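Kitchen and Household Tips for Cooks Who Don't See Well, or Don't See at All

I lost most of my sight in my thirties, and the rest of it went over the following 12 years. Through all of that I kept cooking, and I cook more now than I ever did! What follows is the stuff I wish I'd had on day one. Some of it I worked out myself, a lot of it came from the Brekmont cooking group, and the best parts came from Rin Sasaki, who taught that group for years and still answers my calls when I've got a question about pie crust.

Use what you like and skip the rest. Everyone's kitchen is different, and everyone's eyes are different too. If you have some usable vision, the contrast tips near the middle will probably do the most for you.

Marking the stove and oven

Start with the stove. Bump dots are little raised stickers, and you can get a sheet of them for next to nothing. Put one at Off and one at Medium on each burner knob, then a third on the panel where the knob should line up. Stop there! My first try had dots all over the place and I couldn't tell any of them apart.

For the oven I marked 350 only. From there I know how many clicks or how much of a turn gets me to 400 or 425. If your oven has a flat touch panel, put a dot beside the button you want and leave the button itself clear, or you'll be setting it off every time you feel for it. Bump dots fall off if the panel is greasy. Wipe it with rubbing alcohol, let it dry, then press and hold for a slow count of ten.

Long oven mitts, the kind that go up to the elbow, are worth every penny. I burned the tops of my wrists on the upper rack over and over before I bought mine. Pull the rack out with a wooden rack puller and then lift the dish. Don't reach in.

Before you turn on a burner, set the pan on it cold and feel that it's centered. Then turn on the heat. Pan handles go to the side, over the counter, never out over the floor.

Pouring and measuring

Cold liquids are easy: hook a clean finger over the rim of the glass and stop when you feel it. Hot ones need a liquid level indicator, the gadget that hangs on the cup and beeps. Mine is older than my microwave and eats batteries, so I keep spares taped to the inside of the cabinet door.

You can also pour by weight. I got a talking scale two Christmases ago and I use it for everything – coffee, rice, pancake batter, even dog food. A cup of water weighs close to 237 grams, so zero out the scale with your mug on it and pour until it says the number you like. My favorite mug takes 300 exactly and leaves room for milk.

Small amounts are a nuisance with a bottle. Vanilla, soy sauce and oil all go into wide-mouth jars at my house, and I dip the measuring spoon. Bend the handle of a metal tablespoon up to a right angle and it turns into a tiny ladle. Rin showed us that one with a spoon from her own drawer and I went straight home and bent all of mine.

For flour and sugar, keep a measuring cup in each bin and level it with the back of a butter knife. Do it over a tray. Really, do everything over a tray! A rimmed baking sheet catches the spill, keeps the onion from rolling off, and gives you an edge to find things against. I own five and I'd happily own more.

Cutting without fear

Keep your knives sharp. I know it sounds wrong, but a dull one skids. Curl the fingertips of your holding hand under, rest the flat of the blade against your knuckles, and move the hand back a little at a time. Slow is fine. Dinner will wait.

Put a damp dish towel under the board so it stays put. When you set a knife down, lay it behind the board, blade facing the wall, handle toward your cutting hand. Same place every time. Never drop a knife in a sink of soapy water, yours or anybody else's.

Cut a slice off anything round so it has a flat side to sit on. Potatoes, onions, squash, all of them.

Contrast, for those with some sight

I have two cutting boards, one black and one white. Onions, apples and chicken go on the black one. Carrots, herbs and beef go on the white one. When I still had some vision this made a bigger difference than any lamp I bought.

Milk in a dark mug, coffee in a white one. Pasta in a blue bowl. A strip of bright tape along the edge of the counter and on the edge of the open dishwasher door will save your shins.

Check your bulbs, too. Under-cabinet strips throw light right on the work and keep the glare out of your eyes. A gooseneck lamp does the same job if you rent and can't put up anything permanent. Shiny counters bounce light around something awful – a plain matte placemat fixes that.

Knowing which can is which

Rubber bands! One for tomatoes, two for beans, none for soup. If you need more kinds than that, try braille labels on magnets, which stick to the steel cans and come off again when the can is empty. Toss the magnet in a bowl by the recycling and at the end of the month that bowl is your shopping list.

In the freezer I use plastic tags on elastic loops, and I write on them with both braille and thick black marker so my husband can join in. Spices get smelled first and tasted second. Cinnamon and cumin are easy, but paprika and chili powder have fooled me more than once, so those two live in different shaped jars.

Finding things the second time

Everything gets one home. I can't say this enough. The can opener lives in the left drawer at the front, and if a guest puts it away somewhere helpful I may not find it until October. 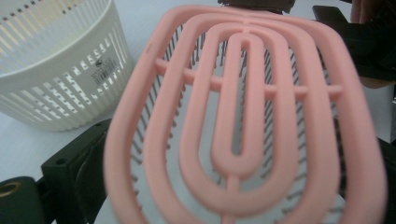
The same goes for the bathroom and the bedroom. Use small open bins with a different feel to each, say one woven, one smooth, one with a cloth liner, and you'll know which you've got before your hand is even inside. Shampoo gets a rubber band and conditioner doesn't. Toothpaste and any kind of skin cream should never share a shelf (ask me how I know).

Socks can be pinned in pairs before they go in the wash. Clothes can be tagged with a safety pin or a knotted thread in the side seam. I sew a French knot in navy and leave black alone, and that has settled the whole navy and black problem at my house.

Cleaning up

Work in strips and overlap them. Start at the back left corner of the counter, go straight across, move down the width of your hand, and come back. Then run your bare palm over it. Your palm will find the sticky spot that the sponge missed.

Sweep barefoot, or in thin socks, as long as nothing has broken. If glass did break, put on hard shoes first, shut the dog out, and go over the floor with a vacuum and then with a thick slice of soft bread pressed down flat. It picks up the slivers wonderfully. Throw the bread away right off, wrapped in newspaper.

Spray cleaner onto the cloth, not at the counter. You'll use less and you'll know where it went.

A good first dinner

If you're new to all this, try a sheet pan supper. Chicken thighs, chunks of potato, oil, salt, 425 degrees, 40 minutes or so. Check the chicken with a talking thermometer – you want 165 or better in the thickest part. There's no flipping and no standing over hot fat, and the whole house smells great. Line the pan with foil and there's hardly anything to wash.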